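Ctibor Trnka is responsible for the shared desks at the Vinitz study centre, and for the small white worktable at which its office equipment is sorted, charged and put back into use. He spoke to Radoslava Čierny of the centre's bulletin in September, shortly before the equipment was due to return to the reading rooms.

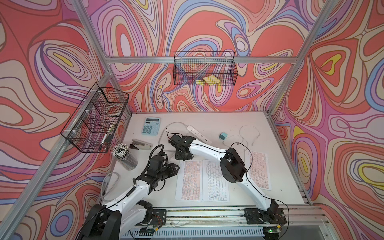
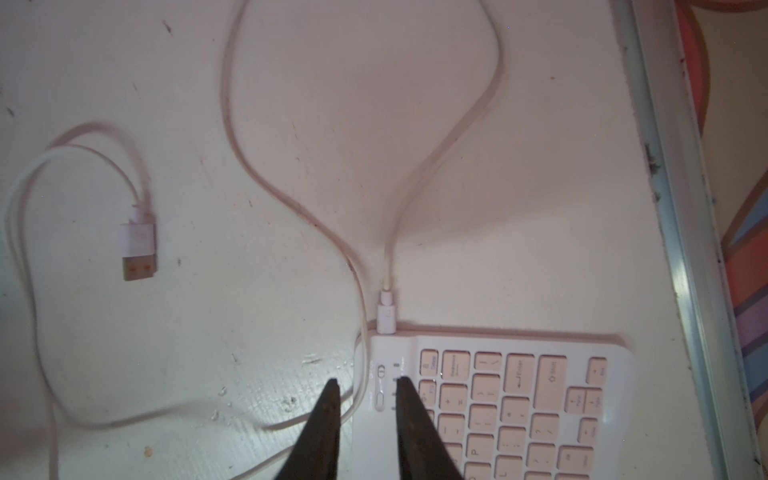
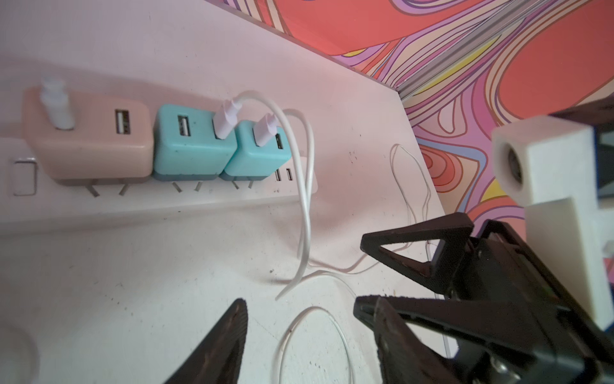
*The sorting table at Vinitz: the table with its keyboards and pencils; a keyboard with its charging cable; adapters in the power strip.*

The table carries whatever the reading rooms have sent down. Mr Trnka described the mixture as typical for the end of summer: slim white keyboards, a light-blue calculator, a stapler, a holder full of striped pencils, and a good deal of white cable.

"The cable is the work," he said. "A stapler is either in its place or it is not. A cable can be on the table, in the socket and around the calculator at the same time, and one has to follow it with a finger to learn where it ends."

The centre's equipment policy, known internally as Sturkari after the building in which it was drafted, asks that every keyboard be issued together with its own cable. Mr Trnka supports the rule, although he concedes that it was not popular when it was introduced. Readers had been in the habit of borrowing a cable from one desk and leaving it at another, and in the first year the centre recorded 358 requests for a replacement. Most of the missing cables were later found in drawers.

Asked how he begins, Mr Trnka said that he starts with the power strip and works outwards. The adapters come first – the pink one and the teal ones – and each plug is traced to its far end before anything is pulled out.

"I used to unplug everything at once and feel that I had made progress," he said. "Then I had a heap. It took 40 minutes to undo what I had done in one."

He prefers adapters in different colours, a practice he brought with him from the Erraji library, where he worked for 11 years. Pink is kept for the front desk and teal for the reading rooms. No label is needed, and a colleague on the telephone can be told which one to take.

The question of loops was discussed at some length. Mr Trnka does not wind cables around the hand, and he discourages others from doing so. He lays the cable down in wide turns, lets it settle and fastens it only when it is about to leave the table. He accepts that a table in this state looks untidy to a visitor.

"It looks like a mess with coffee due at any moment," he said. "I would still leave it like that overnight before I would pull it tight."

The black wire baskets are a more recent addition. One hangs over the back of the table and the other is fixed at the left-hand side with cable ties. Mr Trnka asked for mesh so that the contents could be checked at a glance. The left-hand basket is meant for markers, and he would like it to remain so. "A basket will take anything you offer it," he said. "Once there is a ruler in it, there will be a sandwich."

Ms Čierny asked about the walls, whose swirling pattern in coral, pink and lavender is the first thing most visitors mention. The covering was chosen by Felludine, the firm that fitted out the workroom, from its stock of discontinued designs. Mr Trnka had requested grey.

"I was against it for a month," he said. "I have since stopped seeing it, except when I look for something white and find it at once."

He was less content with the tabletop, which is scuffed and marked with small specks and smudges. A new surface has been requested for the coming year. In the meantime he wipes it down before each batch and sets keyboards on it keys upwards, a point on which he corrects new staff.

The pencils will remain in their holder until the reading rooms reopen. Mr Trnka was asked whether so many were required now that most readers bring their own devices. He replied that pencils are requested every day, chiefly by people who have just found that their keyboard needs charging.

Each desk is to receive its keyboard and cable before the doors open at 8.30. Staff who hold spare adapters are asked to return them to the workroom, where Mr Trnka may be found most mornings until noon.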